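4.2 What people told me about their water

I should say up front that I went into the Kilell valley thinking this part of the study would be easy. The well data were the hard part, or so I figured, and the talking would just fill in the gaps. I had my list of households on private wells, I had a notebook, and I had a map showing which of them sat downhill from the old Norketeck disposal pond. What I didn't have was any idea how long people could talk about water once they got going!

Almost everybody started with taste. I had asked about smell first, and then about color, in the order the state form uses, and people politely skipped right over both. They said the water tasted flat, or like pennies, or like a garden hose. A few said it had always tasted a little like pennies and they'd miss it if it went away. I ended up moving the taste question to the top of my sheet after the first week, so the early interviews and the later ones don't line up perfectly (I come back to this in section 5).
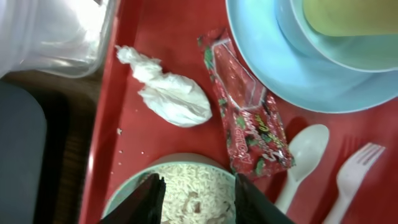 Figure 3. A red tray with a bowl of rice and other leftovers.

Taste is a slippery thing to work with, and I know some readers will want me to throw it out. I'd argue for keeping it, as long as we're careful about what it's doing. People don't usually drink their well water plain and think hard about it. They meet it in coffee, in soup, in something as ordinary as the bowl of rice in Figure 3, where the water has gone into the food and you can't pull the two apart anymore. So when someone told me the water had changed, I started asking what they'd been cooking, and the answers got a lot more useful. Folks who cooked with the tap and drank from bottles gave me quite different stories from folks who did it the other way around.

That second habit surprised me, by the way. I had assumed that anyone worried enough to buy bottled water would use it for cooking too. Plenty didn't. Boiling was the reason I heard most, and I heard it from people on both sides of the road: you boil it, so it's fine. For germs that's a pretty good rule. For salts and metals it isn't, as they stay in the pot while the water steams off, and what's left gets stronger. The notice that went out with the Sitine sampling kits does say this, but it says it on the back, in small type, under the return address. I would move it.

The kits themselves caused more trouble than I expected. Each one came with 2 bottles, one for metals and one for everything else, and the instructions wanted the tap run for 15 minutes before filling. On a shallow well in a dry spell that's asking a lot. Some people shut it off early and wrote down the full time anyway, and told me so quite cheerfully. I don't blame them. But it does mean that the first-draw and flushed samples in our set are muddier categories than the labels suggest, and I've treated them as one group in the tables.

Then there was the matter of distance. The state's notification rule stopped at a fixed line around the pond, and more than 100 households fell just outside it. Those were some of the longest conversations I had. Being left off the list was read in two opposite ways - either as proof the water was safe, or as proof that somebody didn't want to know. Hardly anyone took it the way the agency meant it, as a first cut to be widened later on if the numbers called for it.
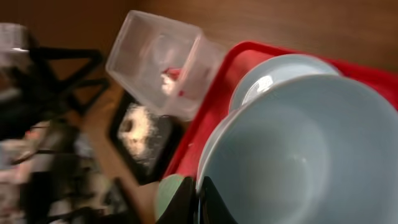 Figure 4. Two light blue dishes on a red tray.

The agency did widen the line, in March, and that brought its own confusion. Households that had been told nothing for a long time suddenly got a letter, a kit and a phone number, and several of them took the letter to mean that something new had leaked. Nothing in our samples points that way. The readings inside the new ring look a lot like the ones just inside the old one, with chloride a bit above the upstream wells and the rest in the normal range for that rock. A one-page map with the letter would have helped, I think, and so would a plain sentence saying that the line had moved and the water hadn't been shown to.

I also want to flag how much people relied on each other's results. Neighbors compared sheets over the fence and decided that if one well was clean, so was the next. In this valley that's shaky. The fractures run at an angle to the road, and two wells on adjoining lots can be drawing from quite separate water. When I sketched this out at kitchen tables it landed well, and when I read it aloud from the fact sheet it mostly didn't, so I stopped reading it aloud.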